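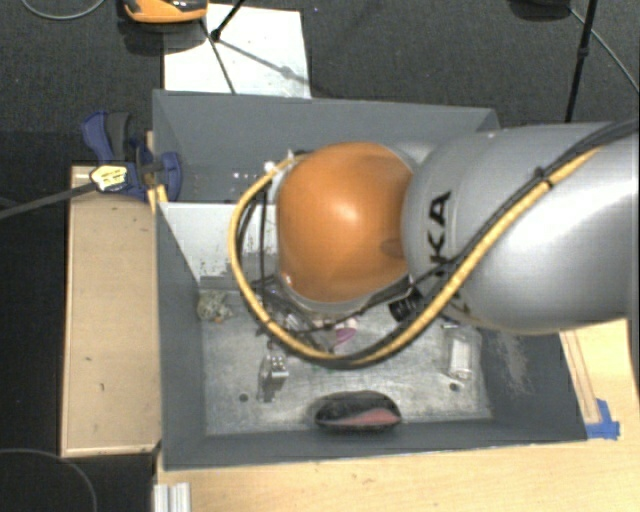 Cajas regalo, febrero y yo sin dormir

Feb 15, 2019

Escribo rápido que tengo el horno puesto y dos pedidos a medio cerrar. Ayer fue San Valentín y todavía me duelen los dedos de atar lazos. 47 cajas. El año pasado por estas fechas ni se me habría ocurrido decir que sí a tanto.

Cosas que quiero apuntar antes de que se me olviden, porque en mayo vienen las comuniones y voy a cometer los mismos errores, me conozco.

Las velas

Las de Wernura, bien. Huelen a higo de verdad, no a ambientador de taxi. Lo malo: la etiqueta. Si la pegas con la vela recién hecha se arruga por una esquina. Le escribí a Marlies Camenzind, que es quien me las sirve, y me dijo que esperase un día entero antes de etiquetar. Un día. En la semana del 14. Bueno. Para mayo las pido con tiempo y listo.

Las tazas

Aquí metí la pata. Puse el formulario de personalización sin límite de letras y claro, llegó un "Para mi Maricarmen de mi alma con todo mi cariño" para una taza de café solo. Lo hice en dos líneas, letra chiquitita, quedó mono pero tardé una barbaridad. Ya he puesto tope. Y un aviso de que los nombres van tal cual los escribís – si falta una tilde, falta una tilde. Me costó una taza repetida y un correo bastante seco.

El papel de seda

Vincze me mandó el crudo en vez del granate. Al final casi lo prefiero, con la cinta verde oscuro queda más elegante y no destiñe en las manos. El granate destiñe muchisimo, lo digo por si alguien está pensando en comprarlo. Me quedo con el crudo para todo el año.

Los chocolates

Renato Calimlim me dejó probar la tableta de naranja con sal y me comí la muestra entera en el coche. Entró en la caja grande y fue lo que más comentasteis por mensaje. La de jengibre, menos. Hay gente muy a favor del jengibre y gente que me la devolvería por la ventana.

Precios

Me preguntáis mucho. La caja pequeña se queda como está. La grande sube 2 euros desde ya, lo siento, los envíos han subido y las cajas de cartón rígido también. Si pedís a partir de 70 euros el envío lo pago yo. Eso no cambia.

Las tablas grabadas

Siguen en pausa. Las de Drarkari me gustan de forma pero vienen con demasiado aceite y el grabado sale pálido. He probado a lijar un poco antes, mejora, pero lijar tablas a las once de la noche no es vida. Estoy mirando otro proveedor, si conocéis alguno que trabaje con olivo y no pida cantidades de locos, dejadlo en comentarios.

Lo de Skitby

Sí, voy a estar en el mercadillo de Skitby con mesa propia, la fecha os la digo cuando me la confirmen. Llevaré velas sueltas, tazas sin personalizar y alguna caja ya montada. Encargos con nombre también, los apunto alli y los mando luego a casa. Tarjeta y efectivo.

Pendiente para esta semana: contestar correos (voy por los del lunes pasado, perdón perdón), fotos nuevas de las cajas pequeñas, comprar cinta, cambiar el cartucho de las etiquetas que sale todo a rayas.

Y los bizcochos, que me está sonando el horno. Os leo luego.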